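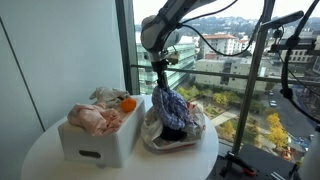
Viktória Mészáros wrote in to ask why we keep telling people to pack up donations by the bag when her branch on Corneck Road only takes them by the box. Fair point. Corneck changed over in January and we printed the old rule twice. Boxes at Corneck, bags everywhere else, until further notice.

So, the clothing and kitchen swap. Quick roundup, written between phone calls, sorry for the state of it.

We closed the winter round at 1,739 items in and almost 2,000 out, the difference being what was left on the shelves from the fall. Best round yet for blankets. Worst for kids' shoes, again. If you have kids' shoes in any size please don't wait for the spring dates, just bring them to the Trandus Street door any weekday before 4 p.m. and ring twice. The first ring doesn't always go through.

A few things that keep coming up.

Sorting. Please, please sort at home. Fabric in one bag, dishes and pans in another. We got a lot of mixed bags this time and the unpacking took up the whole of both evenings, which meant the racks went up late and people stood out in the sleet on Győri Lane for longer than they shoud have. One bag for soft things, one for hard things. Tie it loosely. Double knots have to be cut and then we can't reuse the bag.

Washing. Clean and dry, no exceptions. Not ironed, we don't care about ironed. But a damp towel at the bottom will turn everything on top of it in a couple of days and then it all goes to rag. We sent 145 pounds to rag this round. Some of it was nice stuff too. A wool coat I would have taken home myself.

Bowls, plates, mugs – wrap them in something you're giving away anyhow. A dish towel, a pillowcase, an old shirt. Saves newspaper and saves us the ink all over our hands. Chipped is no good. Faded is fine.

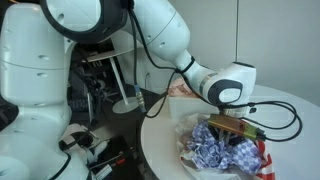 Knives still can't come through the swap. Same with pressure cookers, car seats and anything with a frayed cord. Had to turn away two very good slow cookers over the cords and one person was not happy with us, understandably. The repair evening at Stunent Hall will look at cords for free if you get there by 6:30. Bring the whole appliance, not just the cord!

Winter coats. We hold them over the summer now, so you can donate in May and it won't go to waste. Label the size with masking tape on the outside. Sharpie, not pencil, pencil rubs off by August.

Curtains. A reader asked. Yes, but measure them and pin a note on with the width and the drop. Unmeasured curtains sit there forever. We have had the same brown pair since before the move and I'm starting to feel they belong to the building. Rods are OK if they come with the brackets.

Sheets also need a size. Twin, full, queen, whatever. If you don't know, put "flat" or "fitted" and we'll work out the rest. Sets go much faster when they're pinned together, and a queen set with both pillowcases is gone in minutes.

Limits for the spring round are going to be 7 items per person in the first hour and then open after that. This was the thing most of you wrote about. Some wanted five, some wanted no limit whatsoever, and seven is where we landed – we'll try it for one round and see. A set of sheets counts as one. A pair of shoes counts as one. A box of silverware counts as one, within reason. Please don't argue with whoever is on the door about what within reason means.

Parking. The Győri Lane lot is closed for resurfacing and they haven't given us a date. Use the street, or the lot behind Stunent Hall if there's no concert on. Do not block the bakery's delivery door, they were very patient last time but I had to go over and apologize twice.

Still need: kids' shoes (see above), twin blankets, can openers, medium saucepans with lids, men's belts, hangers. Do not need: mugs. No more mugs until fall, we have shelves and shelves of them. Wine glasses same.

Spring dates will go up on the Trandus Street door first and in the next newletter after that. Corneck people, your drop off ends an hour earlier than ours. Boxes!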